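Workshop Builds > Arms and automation
Thread: Namer, the shape sorting arm. Calibration trouble

benchdog_trev
Posted Friday, 19:12

This is the arm build in the shared workshop, carrying on from the old thread that got locked. We call the job Namer because the end goal is that it says the name of a shape and then pushes it to the right place. It doesn't say anything yet.

Where I've got to: the arm is mounted, the board is bolted down, and the control software runs on the old Trender laptop. I have stopped trying to grip things for now. There is one plain rod on the end and it pushes. Blocks are printed in PLA.

The problem is that the rod lands 3 mm off towards the front when it works on the far side of the board, and nearly spot on when it works close in. I've redone the calibration twice with the same result. Any ideas before I do it a third time?

halfinch
Posted Friday, 19:40

How many points are you calibrating with? If you only use the corners, anything wrong with the height of the board turns into a sideways error further out.

benchdog_trev
Posted Friday, 19:47

Four corners and the middle, so 5.

halfinch
Posted Friday, 19:58

Not enough for that size of board. I used 40 on mine. It took an evening and I never had to touch it again.

Chaimongkol
Posted Friday, 20:21

I don't agree with that. More points will hide the error and you'll still have a fault in the machine. 3 mm at one end and nothing at the other sounds like the board isn't level with the base of the arm. Put a straight edge across it and measure from the metal table at each corner. Wood moves, and a glued up board will cup if one side dries faster.

halfinch
Posted Friday, 20:34

It's held down with bolts. How much is it going to cup?

Chaimongkol
Posted Friday, 20:39

Bolts at the edge do nothing for the middle. I'd take the wood off altogether and work straight on the metal.

benchdog_trev
Posted Friday, 20:55

I'd like to keep the wood. The blocks catch on the holes in the blue table when they get pushed, the small stars especially, and I don't fancy driving the rod into metal when I get a number wrong. I got a number wrong on the first night and there's a dent to show for it, thankfully only in an offcut.

I'll measure it though.

d_rosenthal
Posted Friday, 21:16

Have you checked the rod itself? Trev, you said in the old thread that you turned it from scrap. If it's a hair out of straight then the tip moves in a circle when the last joint turns, and your error will change depending on the angle of the wrist. Quick test: lower it to just above a pencil cross, turn only the last joint through half a turn and see if the tip stays over the cross.

Dolores Rosenthal

benchdog_trev
Posted Friday, 22:03

Did both.

Board: a touch low at the back, well under a millimetre. Chaimongkol is right that it isn't flat, but I can't see it accounting for all of it.

Rod: the tip wanders. Not much, but I could see it without a glass. I took it out and the seat in the collar had a burr on it. Filed that off, put the rod back, and the tip now stays put.

Ran the push routine again on the far side and it's inside a millimetre. I've gone up to 12 calibration points as a compromise, which will please neither of you.

Chaimongkol
Posted Friday, 22:10

Shim the back of the board as well.

halfinch
Posted Friday, 22:14

12 is still low.

beken
Posted Friday, 22:31

What's the plan for the order of the blocks? If you're sorting by colour and shape together you need to decide which one wins. Mine got stuck moving one block back and forth between two piles until I pulled the plug.

benchdog_trev
Posted Friday, 22:48

Shape wins. Colour is only used to break a tie. For testing I put the blocks out by hand in a curve down the right side, so each one is at a different reach, and leave the left clear as the place to push them to. Two cylinders, two stars, a heart and the many-sided one, in red, yellow and green. The script is 294 lines and most of that is checking that the rod is up before it moves across.

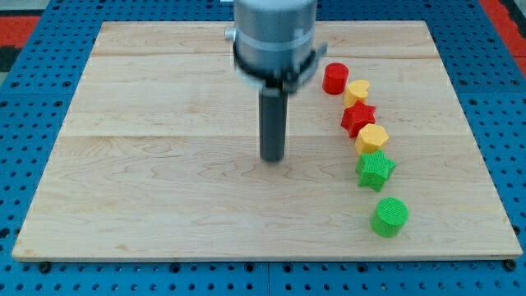
beken
Posted Friday, 23:05

Fair enough. I'd do the heart last. With a round tip it will spin if you push on one of the lobes, and then your stored position for it is wrong.

d_rosenthal
Posted Friday, 23:11

Push it on the flat of the side, low down, and go slowly. Glad the rod was an easy fix. Put a drop of thread lock on the collar screw while you remember.

benchdog_trev
Posted Friday, 23:20

Will do both. Shims tomorrow if I can find any brass sheet.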